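Gamon Fare Watch: Fare Alert and Booking Tool

Gamon Fare Watch monitors round-trip airfares on routes you select and sends an alert when a fare drops below your limit. It covers 510 airports. Fares are read from published airline schedules and refreshed every 92 minutes.

Each alert shows the total price, including taxes and carrier fees. Checked bags are listed separately when the airline charges for them.

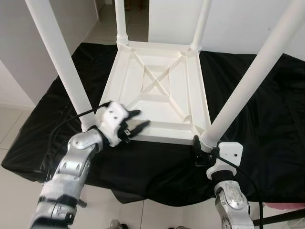
Alerts can be sent by email or text message. The Standard plan holds 77 saved routes per account. Routes that have gone unused since April are paused and can be restarted from the account page.

Setting up a route

1. Enter the departure and arrival cities. Nearby airports are included unless you clear the box.

2. Set the travel window and a price limit. The limit applies per traveler, in the currency of the departure country.
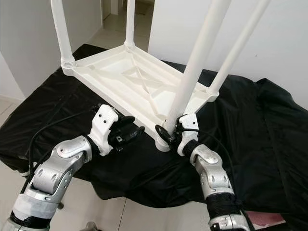 3. Choose the maximum number of stops and the shortest connection you will accept. For airports with separate terminals, the default is two hours.

4. Save the route. The first fare check runs at once.

Connections and terminals

Itineraries that change terminals carry a T mark next to the flight number. Those that require you to collect bags and check in again carry a second mark, R. Transit visa rules are not checked.
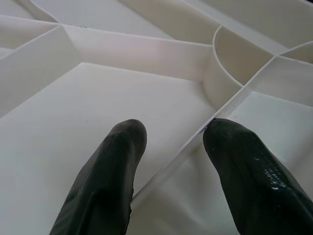
Both marks can be used as filters. Tickets are issued by Drenura, our booking partner, and changes after purchase are handled under the rules of the fare. Price history is kept for 2,000 searches per account, after which the oldest entries are deleted.

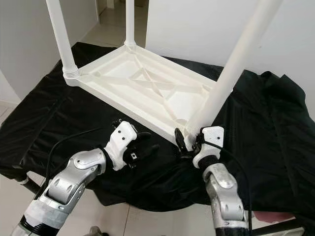 Does an alert hold the fare?
Fares are held only once payment is complete. The price is checked again at checkout, and any difference is shown before you pay.

Page updated 3 October 2025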